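Board index > Home and Workshop > Surfaces and Finishes
Thread: Matte white on a worktop, how flat is too flat?

gavitz_447
Repainting a bench top in November. The Plollosum satin shows every lamp as a hot spot. Has anyone gone to dead matte on a horizontal surface? Does it mark?

Kekis
It marks. I had matte down for one winter and every mug left a ring. Satin, sanded at 3000 between coats, is the compromise.

oldtrim1881
Disagree. Rings are a cure problem. Leave it three weeks before any load goes on it.

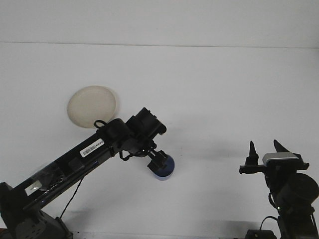
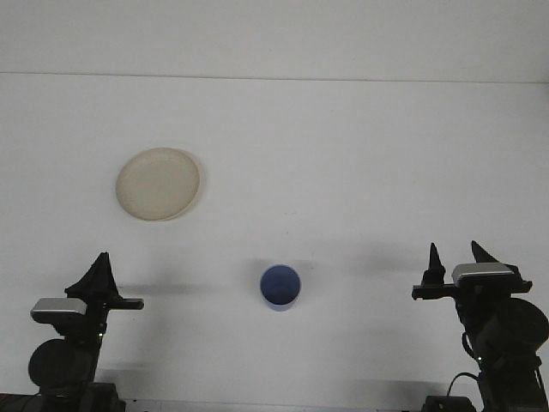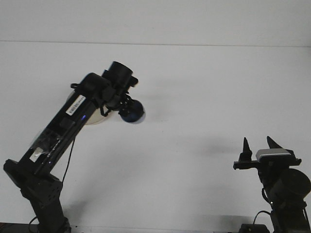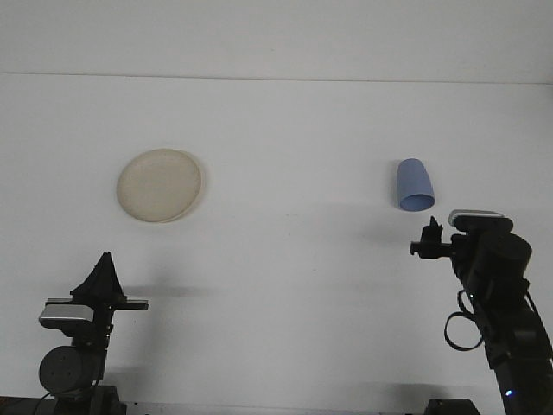
Sheen and color get mixed up in these threads. Sheen decides how a lamp reflects; color decides how far a shadow shows. On a pale top with a pale wall behind, as in the second one, the shading stays soft and the seam is only a thin gray line. A beige plate still reads clearly against it. If glare is the complaint, change sheen first and keep the white.

Kekis
Fine on glare. You still haven't dealt with cleaning. Matte burnishes where you wipe it.

myklebust
Two-part matte doesn't, or much less. Mine is on shade 383 and gets wiped daily.

gavitz_447
Two-part it is — test board goes down Saturday. Roller or spray?

oldtrim1881
Foam roller, thin coats.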